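Rovmont cell 2, the drift fault: gallery

Posted 2021-08-31 by Karabo Mthembu

Quick page, will tidy later. A few people asked what went wrong with the two-arm rig and why we lost most of the week. Short version: the left wrist was lying to us. Long version is in the bits between. Notes are in the order I wrote them, so they jump around a bit.

What we were running

Peg and knob work on the practice board. Both arms, one board flat on the table. Pick a part, lift, put it back where it belongs. The left side had the knob, the right side was meant to hold off until the left was clear. Target was 162 cycles before anybody from Prellby came to look. We had done this on the old board with no dramas so no one was expecting much.

First sign

Cycle 20. Left fingers closed a hair to one side of the knob. Still picked it up, so it got logged as a pass. Should not have been. Whoever reads the log after me: a pass with a note is not a pass. I have changed the form so you can't tick both.

Then a few more the same. Always the same side. Anyone who has used these hands knows they wander when the finger tendons need tightening, so that's what I went after. Wrong guess, cost us an afternoon.

The stop

Left hand came down too low, fingertip caught the board and pushed. Board slid. Right arm was already on its way to where it thought the board was. Zamani supervisor software flagged the load on the left wrist and dropped both arms to hold. Good. But it took longer than it should have, and the right hand kept coming for a bit before it froze. That is the part I'm not happy about. Nobody was inside the line, nothing broken, one scuffed fingertip cover.

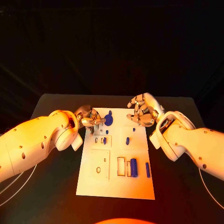 After the stop we did it all again at quarter speed with one person on the button and one on the screen. No hands past the tape, not even to straighten the board. If the board moves you hit the button, you wait for the light, then you go in. I know it is slow. Do it anyway.

At quarter speed the fault came back after 8 cycles, which was a gift really. The screen said the left wrist was dead on its mark. The feeler gauge said it was 2 mm low. So the arm believed it was in the right place and no amount of fiddling with the fingers was ever going to fix that.

What it was

Coupling on the wrist encoder. Clamp screw had backed off, so the encoder slipped a touch every time the joint changed direction quickly. Tiny slips, all adding up. Homing at the start of the day hid it, becuase everything looked perfect for the first little while and then crept off. Relach sent us the torque value and a drop of thread lock went on. The right wrist had the same screw, same batch. That one was tight but we did it too.

The slow stop was a seperate thing. Load limit on the right arm was still set for the old, heavier gripper, and the two arms were only swapping stop signals through the supervisor. Now there is a direct line between them. Left faults, right stops, no discussion.

Changes, for the record

Wrist check with the gauge at start, at lunch and at the end. Write the number down, not "ok".

Load limits get re-entered any time a hand is swapped. Two signatures.

Board gets clamped. Yes, I know, we were waiting on the clamps. We are not running without them again.

Any miss on the knob counts as a fail even if it gets picked up.

Still open

Don't know yet how long the screw had been loose. Going back through the August logs for the same sideways creep. If you ran this cell and remember something odd about the left side, write to me, even if it seemed like nothing at the time. Full speed runs start again in September, once the new clamps are on and the stop test has been signed off by somebody who isn't me.

Comments are open below. Please don't ask about the colour of the tape.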